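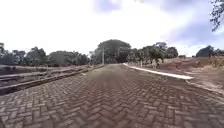 January 2025

Asylum interview transcripts, second pass. Picking up where the last entry stopped, which was the date mismatch in the Jallivby set.

Set now stands at 931 files. 100 pulled for hand checking, the rest through Botix overnight. Botix fell over on the ones with two interpreters, same as before. Restarted with the speaker labels stripped out and it ran clean. Labels have to go back in by hand afterwards, tedious but fine.

Main worry is still the arrival statements. Caseworkers write "claims to have fled" in one and "left" in the next, and our coding sheet treats these as the same. They are not. Have split code 7 into two, fear stated by the applicant and fear summarised by someone else. Need to recode everything done before the split. Sorry all.

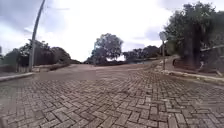

Route questions next. Applicants get asked to describe the way from the border post to the reception centre, and the refusal letters then pick at small differences between first and second interview. Did a dry run on myself with a street I know well and was poor at it. Got the turning wrong, forgot the kerb. Things like herringbone paving or a tall pole at the roadside are just what a tired person leaves out first time and remembers later, and in the letters that gets called "embellishment". Want a separate code for added detail vs changed detail. Added is not a contradiction. Pruvost sheet has nothing for this so will have to write our own definiton.

Tried the new code on a handful. Works ok when the second interview is long. Short ones, can't tell whether the detail was dropped or never asked for. Marked those unclear and moved on.
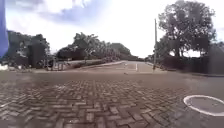
Unclear ones go in their own folder, not back in the main pile, otherwise Botix counts them as blanks. Lost most of a morning to that.

Drudon export: column headings still come out in the wrong order, and accents in place names turn to question marks. Do not fix by hand in the spreadsheet, it overwrites teh lot at next sync. Fix in the source file.

To do
recode old 7s
write definition for added detail, one page max
check redactions on the hand set again, found a home village left in
ask whether appeal letters are in scope or not
back up before the next Botix run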